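In Defense of the Boring Gripper

I've spent most of this fall comparing grippers, and I've come out of it with an opinion that won't make me popular at lunch. The plain two-finger gripper is good enough for nearly everything a kitchen robot needs to do, and we should stop shopping for hands and start fixing our cameras.

Let me back up. At Holwood we have a standing argument about end effectors. One half of the office wants fingers, lots of them, with joints and tendons and a little sensor under every pad. The other half (mostly me, plus Britta Petersen on days when she's feeling generous) wants two stiff fingers that open and close. So in November I finally got permission to run the thing properly in simulation. We put the Vuten, a two-finger model, up against the Bergeron, a multi-finger hand everybody loves in demos. Same arm, same controller, same wrist camera, 300 grasp attempts each.

The Bergeron won! I want to say that up front so you don't think I'm hiding it. It beat the Vuten by 21 successful grasps. But then I went back through the failures one by one with a pot of coffee, and I changed my mind about what that number was telling me.

Most of the Vuten's misses weren't really finger problems. The arm went to the wrong spot, or it came in at the wrong angle, or the depth estimate put a thin thing lower than it was and the fingers closed on air. Give the same bad target to a fancy hand and sometimes it gets lucky, because a bunch of fingers sweeping inward will catch something. I don't want to pay for luck. I especially don't want to pay for it in tendons, which stretch, and calibration, which drifts, and a controller that has 682 parameters in its config file (I scrolled to the end one night out of spite).

And the test clutter is where I think people fool themselves. We tend to line up tidy blocks and cylinders, score the hands on those, and call it a comparison. A counter in somebody's house has things lying on their sides, things half under other things, shiny glass next to something matte. Before you ever get to the question of how many fingers you have, the camera has to work out where one object stops and the next one starts.
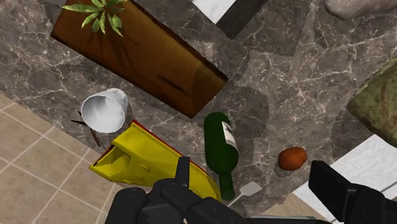 Manon Sawatzky read a draft of this and said I was letting the two-finger design off too easily, that a stiff pair of fingers needs much more free space on either side of an object than I'd admit, and that in a crowded spot the better camera just gives you a sharper view of a grasp you can't make. Okay, fair. I went and looked at the bottle attempts again with that in mind, and she's right that the finger width hurts you when you want to reach down beside a neck that's lying close to something else.

But my fix for that is still cheap! Slimmer fingertips, or a nudge move where the arm pushes the neighbor aside first. Both of those are an afternoon's work in sim. A new hand is a new driver, a new collision model, a new set of grasp poses, and a long email thread with purchasing.

So my vote is to keep the Vuten, put the money into a better depth camera at the wrist, and rerun everything on the Nanlow scenes, which are messier than ours. If the Bergeron still wins after that, I'll buy the office donuts on Thursday and write the purchase request myself.

2 comments

gearlash
Did both grippers get the same approach planner? If yours was tuned on two-finger poses the gap might be bigger than you think.

Britta Petersen
For the record, I'm generous more often than that. Also please try the nudge move on glass before you promise it to anyone. Things that roll are a whole separate essay.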